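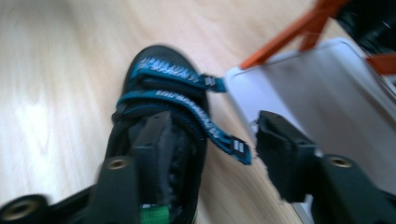 **Giden公布手持式夹爪Cloltine的对比试用结果，两种指垫今年同时供货**

Vimthorpe，2018年4月25日——夹爪与末端工具制造商Giden今天公布了手持式夹爪Cloltine的对比试用结果。这次试用由Giden与退货处理公司Cisneros一起进行，地点是Cisneros在Vimthorpe的作业点。试用比较了两种指垫和两种相机安装位置，对象是退货分拣中常见的七类物品，鞋类是其中最受关注的一类。

根据这次试用的结果，Giden决定不再只保留一种标准指垫。客户订购Cloltine时，可以选择平面指垫，也可以选择斜面指垫。两种指垫使用相同的安装孔和相同的螺钉，客户可以自己更换，不需要把工具寄回工厂。

## 试用的背景

Cisneros为网上商店处理退回的商品。员工打开包裹，把商品拿出来检查，然后决定商品是重新上架、送去清洁，还是作为二等品出售。包裹里的东西每天不同，同一种商品回来的时候，形状也常常不同。一件外套可能叠得很整齐，也可能只是塞在袋子里。一只鞋可能带着纸撑，也可能鞋舌已经压到里面去了。

因为这个原因，Cisneros没有一开始就购买机械臂。公司希望先知道，两指的夹爪对这些商品是不是合适，如果合适，应该使用什么样的手指。手持式夹爪可以回答这个问题。操作者用手拿着夹爪工作，手指的形状、开口和相机的位置与以后装在机械臂上的时候一样，可是不需要围栏，也不需要编写程序。

“我们以前看过很多演示，演示里夹的都是盒子。”Cisneros作业技术主管Rawan Srour说，“盒子不是我们的困难。我们的困难是鞋、腰带、毛线帽，还有装在薄塑料袋里的衣服。所以我对Giden说，请把工具带到我们这里来，用我们的货，由我们的人来拿。”

## 试用怎样进行

试用从一月开始准备，正式记录在准备完成以后进行。参加的操作者全部是Cisneros的分拣员工，他们以前没有用过手持式夹爪。每一位操作者先做一段练习，练习的结果不计入。

物品分成七类：鞋类、叠好的衣服、没有叠的衣服、袋装衣服、腰带和包带、帽子，以及小的硬盒。每一类物品都由Cisneros从当天的退货中选取，Giden没有参加选择。操作者把物品从地面或者工作台上夹起来，移动到指定的位置，再放下。放下以后，记录员写下三种结果中的一种：正常完成；完成，但是中间重新夹过；或者没有完成。

同一位操作者用两种指垫各做一遍，先用哪一种由抽签决定。这样做是为了减少熟练程度的影响。Giden承认，影响不能完全去掉，因为操作者在第二遍的时候总是比第一遍更熟悉这些物品。

相机的比较单独进行。第一种安装位置靠近手指的根部，从后面看向夹取的地方。第二种安装位置更高，离手指也更远。参加比较的两种位置使用相同型号的相机和相同的镜头，所以结果的差别主要来自位置。

## 鞋类：夹的位置比夹的力量更重要

在鞋类物品上，两种指垫的表现有清楚的差别。差别不在于能不能夹起来，而且大多数鞋子用两种指垫都能夹起来。差别出现在移动的过程中。

对于系鞋带的鞋和光面的皮鞋，平面指垫比较稳定。指垫与鞋面接触的面积大，鞋子在移动时不容易转动。对于带魔术贴绑带的鞋，情况比较复杂。如果指垫压在绑带的末端，绑带有时候会被拉开，鞋子就在手指之间慢慢移动。如果操作者从鞋的中部夹取，让手指靠近鞋舌的位置，鞋子就稳定得多。

斜面指垫在这里有优点。它的前端比较窄，操作者容易把它放进绑带旁边的空间，不会碰到末端。Cisneros的员工在练习以后，多数人对带绑带的鞋更愿意使用斜面指垫，对皮鞋则更愿意使用平面指垫。

Giden应用工程师Hemi Faulkner负责这次试用的技术部分。他说：“在我们自己的实验室，我们用力传感器测量，然后我们以为最大夹持力是最重要的数据。在Vimthorpe，员工很少用到最大的力。他们先看鞋子怎么放，然后改变手腕的方向。这件事情对我们有教育意义，因为以后的机械臂也需要做同样的选择。”

他补充说，童鞋需要另外注意。童鞋的鞋面比较软，夹得太紧的时候，鞋面向里面折，鞋底反而滑出来。对于这种情况，两种指垫都没有给出满意的结果。Giden计划继续试验更软的垫面材料，目前还没有可以公布的产品。

## 衣服和其他物品

叠好的衣服对两种指垫都不困难，只要操作者从折边的一侧夹取。没有叠的衣服也能夹起来，可是衣服的一部分常常拖在下面，放下以后需要用手整理。Cisneros认为，这一类物品在现在的流程里继续由人工处理比较合理。

袋装衣服是平面指垫表现较弱的一类。塑料袋的表面很滑，袋子里又有空气，指垫合上以后，有时候只夹住了袋子，没有夹住衣服。斜面指垫的前端可以压得更深，重新夹取的情况因此比较少。不过斜面指垫也曾经把袋子划破。Giden在试用期间修改了前端的圆角，修改以后的版本就是现在供货的版本。

腰带和包带的结果取决于金属扣的位置。帽子没有出现特别的问题。小的硬盒使用平面指垫时最容易，操作者对这一类物品几乎没有提出意见。

## 指垫的磨损

试用也记录了指垫的磨损。指垫是消耗品，这一点Giden以前已经在说明书里写明，但是没有给出检查的方法。Cisneros的员工提出了很实际的问题：边缘起毛的指垫还能不能用？什么时候应该换？

Giden的回答分成两种情况。如果只是边缘变得粗糙，而接触面还是平的，指垫可以继续使用。如果接触面已经出现凹陷，或者指垫在安装处可以用手摇动，就应该更换。新的说明书加入了这些内容，并且加入了磨损程度的对照照片。

更换指垫的时候，需要注意手指上的黄铜色螺纹嵌件。螺钉应该先用手旋入，然后再用工具拧紧。在试用中，有一次螺钉被斜着拧进去，那个手指后来由Giden更换了。Faulkner请客户不要使用电动螺丝刀完成这个步骤。

## 相机的位置

关于相机，试用的结论是靠近手指根部的位置更适合鞋类和小件物品。从这个位置可以同时看到两个手指和它们之间的物品，后面的工程师检查记录时，比较容易判断手指压在了哪里。缺点是大件物品会占满视野，周围的环境看不到多少。

较高的位置可以看到更多环境，对于把物品放入周转箱的动作很有帮助。可是当操作者转动手腕时，手指有时会挡住接触的地方。另外，较高的支架让工具的重心改变了，一部分操作者说，工作时间长了以后手腕感觉比较累。

Giden将把靠近手指根部的位置作为Cloltine的标准配置。较高的支架作为附件出售，已经购买工具的客户也可以单独订购。

反光是两种位置共同的问题。Cisneros作业点的窗户比较大，浅色的木质表面在一天里的某些时间反光很强。试用人员试过在镜头旁边加遮光片，效果有限。更有用的办法是改变工作台与窗户的方向。Giden建议客户在安装之前，先在不同的时间看一看现场的光线。

## 操作者的意见

Srour请每一位操作者在结束以后写下自己的意见，可以写好的，也可以写不好的。意见没有经过Giden，由Cisneros先整理，再交给Giden。

得到最多肯定的是手指的开合感觉。操作者写道，手上能感觉到物品是硬的还是软的，所以不需要一直用眼睛看着。批评主要有两个方面。第一，手柄对手比较小的人来说太粗。第二，数据线从手柄下面出来，在弯腰夹取地面上的物品时，线会碰到腿。

Giden已经把数据线的出口移到手柄的后侧，这个修改包含在供货版本里。手柄的问题需要新的模具，目前正在设计中。在新的手柄完成以前，手比较小的操作者可以取下手柄外面的胶套，这样会细一些，但是握着不如原来舒服。

“我很高兴他们没有只听好的意见。”Srour说，“有一位同事在纸上写得很直接，她说这个手柄是给别人做的，不是给她做的。Giden把这张纸带回去了。”

## 下一步

Cisneros将继续在鞋类退货的工位使用Cloltine，目的是收集夹取位置的记录，为以后选择机械臂做准备。公司还没有决定使用哪一种机械臂，也没有决定什么时候开始。Srour表示，在童鞋和没有叠的衣服得到解决之前，这两类物品不会列入自动化的计划。

Giden方面，下一轮试用将比较不同的控制器。现在的Cloltine由操作者的手指直接带动开合，装到机械臂上以后，开合由电机完成。Giden希望知道，操作者在手持时形成的动作，在电机控制之下能保留多少。Faulkner说，他不愿意提前说出期望的结果，因为上一次他的期望在鞋类上就是错的。

## 供货与申请

配有平面指垫或斜面指垫的Cloltine现在接受订购。已经拥有早期版本的客户可以单独购买新的指垫，安装孔没有改变。带有磨损检查方法的新说明书会随工具一起提供，早期客户可以向Giden的客户服务部门索取电子版。

希望在自己的作业现场进行对比试用的公司，可以向Giden提出申请。申请时请说明物品的种类、夹取的地方是地面还是工作台，以及现场的光线情况。Giden会先用申请者寄来的物品做一次简单的检查，然后再决定是否安排现场试用。请不要寄送易碎的玻璃制品和液体。

试用记录的摘要可以向Giden索取。摘要包括每一类物品的结果、两种指垫的比较和操作者意见的整理稿，其中不包括操作者的姓名，也不包括Cisneros客户的商品信息。

**关于Giden**

Giden设计和制造用于仓储与轻工业的夹爪、手指和末端工具。公司的产品包括手持式夹爪Cloltine，以及与它使用相同手指的机械臂用夹爪。

**关于Cisneros**

Cisneros为服装与鞋类的网上商店提供退货检查、清洁、重新包装和二次销售服务，在Vimthorpe设有作业点。

**媒体联系**

技术问题请联系Giden应用工程部Hemi Faulkner。关于Vimthorpe作业点和退货流程的问题，请联系Cisneros作业技术部Rawan Srour。需要到现场采访的媒体，请提前与Cisneros约定时间，进入作业区时请穿不露脚趾的平底鞋。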